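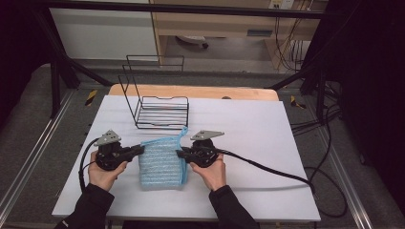
Smaranda Ghiță says that a kitchen cloth should never be folded more than two times, because then the middle stays damp and begins to smell. She told me this on the telephone this morning, before I had even finished my coffee, and I wrote it on the back of an envelope so that I would not forget it. I do not know if she is right. My mother folded everything in four and I do not remember any smell.

5 November 2025

I want to write down what I decided about the cloths and the rack, as I change my mind so often and then I cannot remember which way was the last one.

The black wire rack is the one I like best of all the things I bought since I moved to Nadham. It is simple, only thin rods, and the tall loops at the back and at the sides hold a plate or a cutting board without trouble. On the white board it looks very clean. In my old apartment in Cledgate I had a plastic one with a tray under it, and the tray was always full of gray water that I did not want to look at. I left it there when I moved and I have not missed it for one minute.

The question is where the light-blue cloth must live. I have tried it in three ways. The first was over the top rail, but there it hangs in front of the plates and I have to lift it each time I want one. The second was flat under the rack, to catch the drops, and this was good for the table but bad for the cloth, which was wet until the next day. The third is folded and standing in front of the rack, with the ribs going across. It stands by itself if I press it well at the sides, but one corner always wants to go up. I pushed this corner down many times last week. Now I leave it.

I like the ribs on this cloth. It is pale blue with white, and it feels a little like a sponge. I bought it in February at Penner, the small shop behind the post office, and I remember I was standing there a long time between the blue and a yellow one. The woman at the desk waited with much patience. I think now I should have taken both, because when the blue is in the wash I use an old T-shirt, and it leaves small threads on the glasses.

In the afternoon I washed the big pot, the one from the beans, and also the two baking dishes. I dried them by hand and put them directly in the cupboard. After that I wiped the table from the far side to the near side, as I always do, up to the strip of light wood at the back. The wood I wipe with an almost dry cloth. Somebody told me that too much water makes it rise at the corners, and I do not want to learn if it is true.

Then I practiced folding. I am a little ashamed to write it, a grown person who stands in the kitchen and folds one cloth again and again, but I found it calming. If I fold first the long side and then the short side, it becomes a good rectangle, thick enough to stand. If I do the opposite, it is too tall and falls on its face. Smaranda would say that the second fold is already the limit. So on this point at least I obey her.

I also asked her about the soap. She uses 98 grams of washing soda for a bucket of hot water and leaves the cloths in it during the night. I have no scale that I trust, so I will use a spoon. She was not happy with the spoon. We spoke about it longer than the subject deserves, and then about her knee, and about the bus from Cledgate, which has changed its hours again.

The Wotix bill came also today. I put it under the fruit bowl, where I put all the bills, and I will pay it when I have my glasses near me.

For tomorrow: buy a second cloth, the yellow if they still have it. Ask at Penner if they sell small hooks that fit on a thin rod. Return the cake tin to Smaranda, and do not forget the lid this time. The lid is on the shelf with the jars - I have just gone to check, and yes, it is there.

It is late and the heating has made its noise two times. I am going to bed.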